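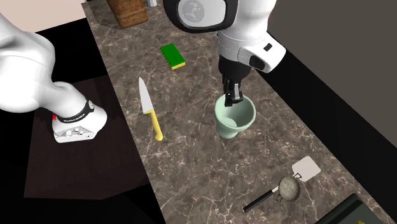

How to Write an Obituary for a Family Member

Most families have a day or two to get an obituary written, and most have never done one before. The steps below will get you to a finished notice in an evening.

Step 1. Call the newspaper first

Ask for the deadline, the price, and how the notice must be sent. Some papers charge by the line and some by the inch, and a photo usually costs extra. Many will only take a notice from a funeral home, or will want the funeral home's name so they can confirm the death. If your relative lived in two towns, call both papers. A short version for one and a full version for the other is common and saves money.

Step 2. Gather the facts

Get these on one sheet of paper before you write any sentences:

Full name, including maiden name and any nickname people knew
Age, town of residence, and date of death
Date and place of birth
Parents' names
Spouse, and the year of the marriage if you want it
Schools, military service, and jobs
Churches, clubs, and lodges
Surviving relatives, and close relatives who died earlier
Day, time, and address of the service

Check spellings with someone in each branch of the family. Grandchildren's names are where most mistakes turn up.

Step 3. Write the opening sentence

Keep it simple. Name, age, town, and when the person died:

Aatos Nurmi, 84, of Corden, died Tuesday at his home.

"Died" and "passed away" are both fine. You do not have to give a cause of death.

Step 4. Tell the life in order

Start with birth and parents, then go through school, work, and marriage. After that, add one or two things that belonged only to this person. "He loved the outdoors" could be anybody. "He fished the Tandura every June and gave most of the catch to his neighbors" is better, and takes up one more line.

If there was a divorce or a falling-out, you can leave it out. Talk to the people involved before you print anything they might not expect.

Step 5. List the family

The usual order is spouse, children, grandchildren, great-grandchildren, parents, then brothers and sisters. Put a child's husband or wife in parentheses after the child's name. Stepchildren can be listed with the other children, and most families now do it that way. If the list is long, give a number for the grandchildren - "15 grandchildren" - and skip the names.

Step 6. Add the service details

Give the place, street address, day, and time. Put visiting hours in a separate sentence. If the service is private, say so, or people will call the house to ask. Memorial gifts go last, with the full name and mailing address of the charity.

Step 7. Have it read twice

Ask two people to read it, one of them from outside the immediate family. Read it out loud yourself - missing words are easier to hear than to see. Do not print the home address or the full birth date if the house will be empty during the service.

Ask the paper for a proof before it runs, and keep a copy of the final text for the funeral program.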